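How to write your first film review

When I started to write about movies in English, my reviews were only a retelling of the plot. After three years on the Sawatzky film page, this is the way I work now.

1. Watch the film once without notes. Write only when the credits roll, while the feeling is fresh.

2. Choose one question. For the heist movie Gesdale, mine was: why do we like the thief before he says a word?
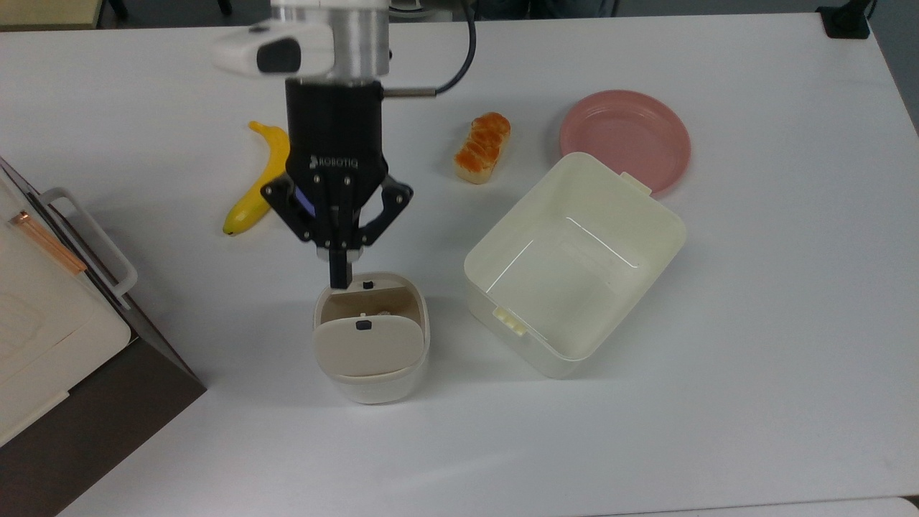 3. Look for three moments that answer your question. Describe each one with what you saw and heard - the light, the music, how long the shot stays on a face. "The acting is great" tells the reader very little.

4. Tell the story in one short paragraph and stop before the second half. My review of Gesdale had 722 words in the first draft, and most of them were plot. The final text had 438.
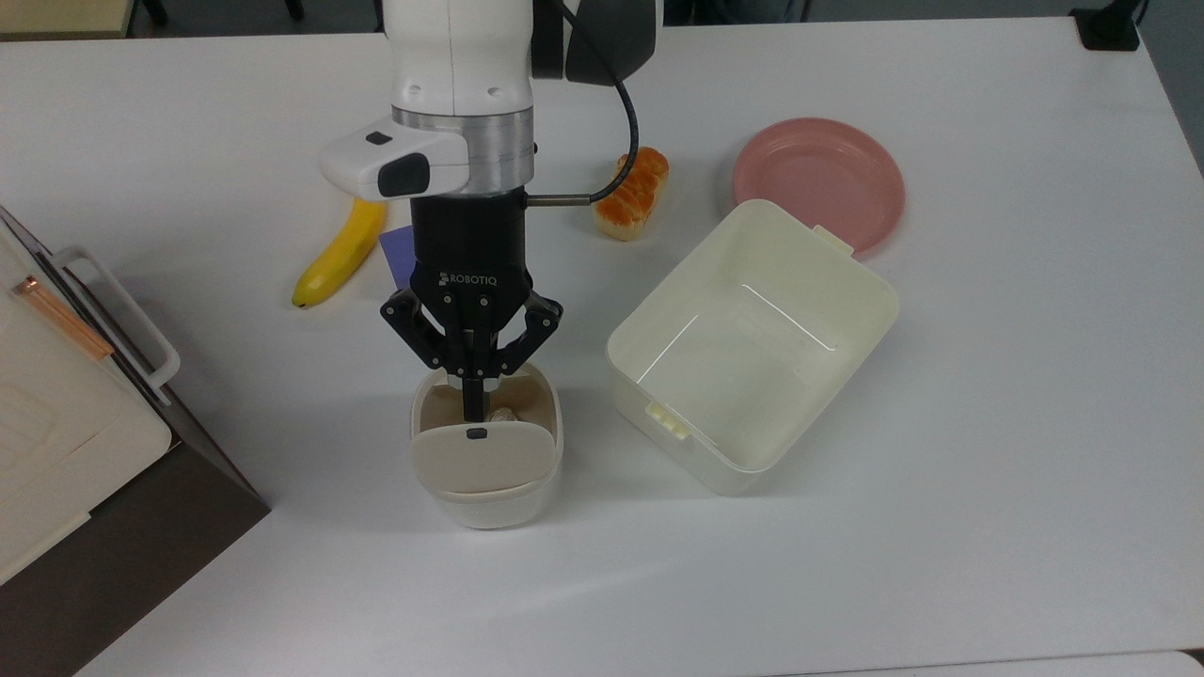 One reader from Prilbridge wrote to me that she does step 1 differently: she takes notes in the dark from the first minute, or else she mixes up the order of the scenes. If your memory is like hers, do the same, but keep the notes short.

5. Read the draft aloud the next morning. I always find a sentence that I copied from the trailer in my head.

6. Write the title last, and leave the star rating for after the title.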